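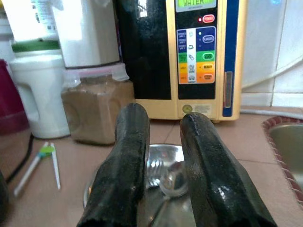

A fork and spoon in a steel bowl, with a water ionizer behind.

What the Water Leaves Behind

Zyanya Varela keeps a kettle on her desk that she has never cleaned. The inside is coated with a pale crust as thick as a nickel, and when she tips it toward the window, flakes slide around the bottom. She brings it to talks at libraries and church halls. People pass it along the rows and look in.

"Everyone has one of these at home," she says. "They just clean theirs before company comes."

Varela runs the home testing desk at Grendov, a small water lab with six people on staff. Most of the samples that come in by mail are from households on wells, and most of those households have the same complaint. Their water is hard. It spots the glasses, stiffens the towels and eats through water heaters years ahead of time.

Hard water is water that has picked up calcium and magnesium on its way through rock. Limestone gives up a lot of it, granite very little. It is safe to drink, and many people like the taste. The trouble begins when it is heated or left to dry. Calcium comes out of solution and sticks to whatever is nearby, and soap binds with the minerals and turns to scum before it can do much washing.

In the town of Stindia, where the public supply comes from three deep wells, the subject comes up at nearly every town meeting. Diarmuid Brophy has been fixing plumbing there for 40 years. He can tell which end of town a faucet came from by how bad it looks. The east side draws from the oldest well, and he replaces heating elements there twice as often as he does across the river.

"I pull them out and they look like coral," Brophy says. "The customer thinks I sold them a bad part."

He keeps a bucket of the worst ones in his truck. He also keeps a gallon of white vinegar, which he considers the most useful thing he carries after his wrenches. For a crusted showerhead he fills a sandwich bag, ties it on with a rubber band and leaves it overnight. For a coffee maker he runs a half-and-half mix through once, waits, and runs plain water through twice. He does not use it on natural stone, having ruined a marble sill that way in his first year.

Town leaders asked for a price on softening the whole supply. The figure came back at $915 per household, before any yearly costs. The plan was voted down in January, and the wells are still sending up what they always have.
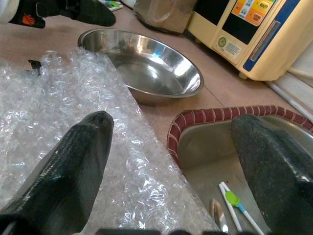

What people buy instead

Without a town plan, each house makes its own choice. The usual one is an ion exchange softener, a tank of resin beads that trades calcium and magnesium for sodium. It needs bags of salt, a drain and a place to sit, most often the basement or garage. It works on hardness and does little for anything else.

Then there are the countertop machines. Filters, ionizers and pitchers all get sold to people who are unhappy with their water, and Varela spends a good part of her week explaining what each kind is built to do. An ionizer uses electric current to split water into more alkaline and more acidic streams. It is not a softener, and scale can build up on its plates as it does in a kettle. A carbon pitcher helps with chlorine taste and leaves most of the hardness in place.

Her advice is to test first. A strip from the hardware store will give a rough answer in under a minute. A lab report costs more and will also pick up iron, which can look like a hardness problem and needs a different fix.

Mandla Magagula did it in the other order. He bought a softener when he moved to the east side of Stindia, set it by the guess of the man who sold it to him, and lived for a year with water that felt slick and used up salt at a great rate. A test showed he had it set far too high. He turned it down himself with the manual open on his knee.

"The dishes look the same as before," Magagula says. "I'm carrying a lot less salt down the stairs."

His kitchen cold tap is still unsoftened. He drinks from it and waters his tomatoes with it, and he cleans the kettle when it starts to rattle.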